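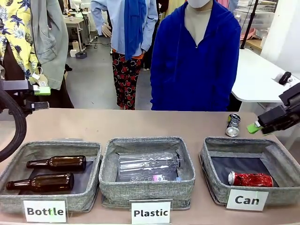
Tabletop sorting with three labelled bins: bottle, plastic, can.

Who checks the robot's recycling?

June 2024

The first thing I asked was who the rules were for. The document runs to 24 pages, it is called a code of good practice for robotic sorting, and it comes from Brevico, a consultancy that would quite like to be paid to help people follow it. I have read a few of these. They tend to be written by the people who will be selling the workshops.

"That's fair," said the adviser who led the drafting, and who agreed to talk on the condition that the code carried the firm's name and no one else's. "We will run workshops. I'd still rather you read section four before you decide it's a brochure."

I had read section four. It covers what a demonstration is allowed to claim, and I'll admit it is the best part. Anyone who has been to a trade day in the past couple of years has watched an arm put a can in a bin. The bin says can. Everybody nods. Then a slide goes up with a success rate on it, and you are left to guess what was counted, what was picked up and put back by a person, and how many goes were thrown out before lunch.

The code says a published rate has to come with the full list of attempts, including the ones a human interrupted. It says the objects have to be described well enough that another site could buy the same rubbish, so to speak. And it says that if a person handles any item during a run, that gets logged as an intervention, even if all they did was move a bottle a few centimetres.

"People hate that one," the adviser said. "They say, oh, we were only resetting. Well, write down that you were resetting. It takes five seconds and it's the difference between a result and an advertisement."

I asked how a resetting rule would be policed. There was a bit of a pause.

"It's voluntary."

So it isn't policed.

"It's voluntary and it's auditable. If you say you follow the code, you have to keep your records, and someone can ask for them."

The record-keeping clause is where the code gets oddly exact. Logs and footage must be held for 1,825 days. I wondered why it didn't just say five years, and was told that an earlier draft did, and that two pilot sites had then argued over which date the years ran from. Fair enough. My bigger worry is that a small outfit will look at five years of video storage and quietly decide not to sign up. The adviser conceded that Bradham, where the first pilot was held, had asked for a shorter period and been turned down. Bradham has not yet said whether it will adopt the final version.

We moved on to labels, which I had assumed would be dull. Section six insists that every bin in a trial carry a label readable by the people working there, in plain words, even when the machine makes no use of it. I could see the sense in it, since a mis-sort is much easier to argue about when the word is right there on a card. But the section also wants labels to match the categories used by the local council, and that is where it comes unstuck. Is a drink bottle made of plastic a bottle or a plastic? In my kitchen it's both. In the code it is whatever the council says, and the neighbouring council may say something else.

"You've picked the clause we rewrote most," the adviser said. "Our answer now is that you publish your sorting rule before the first run. If glass goes in one and plastic bottles go in the other, say so. Then nobody gets to shift the rule afterwards to suit the score."

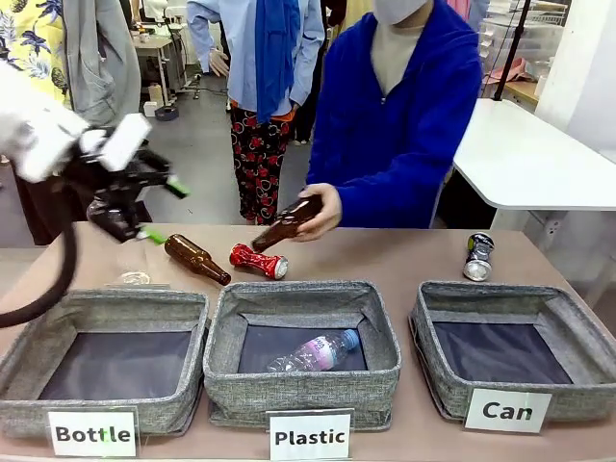 A second voice on the call, silent until then, objected that publishing the rule beforehand was all very well, but no household sticks to a sorting rule, so a machine tested on items that fit its categories neatly has been let off the hard part. What about a jar with food in it, or a carton lined with foil? Where was the clause for things that belong in no bin?

It was a better question than any of mine. The code's answer is one line in an appendix, recommending that trials include "a proportion of unsuitable items". It doesn't say what proportion. The adviser said the working group could not agree on a number and preferred to leave it open until there was more evidence. I said that a trial with a single unsuitable item would comply, then. "Technically, yes," came the reply, and then, after a moment, "I'd be embarrassed to defend it."

On safety I expected the usual, and mostly got it. Risk assessment, stop button, training, a named person in charge. The code defers to existing machinery law on all the serious matters, as it should. What it adds is a rule that anyone standing at the bench during a run must know who can stop the arms and how, visitors included. The test house Aydoğan, which reviewed the draft, wanted a marked line on the floor as well. That was dropped. I asked why and was told that portable benches get moved so often that the tape ends up in the wrong spot, and a line in the wrong spot teaches people to ignore lines.

I'm not convinced. The cure for tape in the wrong spot is more tape. The adviser laughed at this and said Aydoğan had put it in nearly the same words, and had asked for its objection to be printed in the notes. It has been, on the second-last page, in rather small type.

The next pilot is at Stustumport, and the code is due to be finalised in November. I asked what would count as failure. Not a low sorting score, the adviser said, because the code has no opinion on how good a robot ought to be. Failure would be a site that signs, publishes a handsome figure and can't produce its list of attempts when somebody asks.

And what happens to that site?

"We take its name off the web page."

Anything else?

"At this stage, no," the adviser said. "Put that in your article, if you like. It might help me get something stronger through."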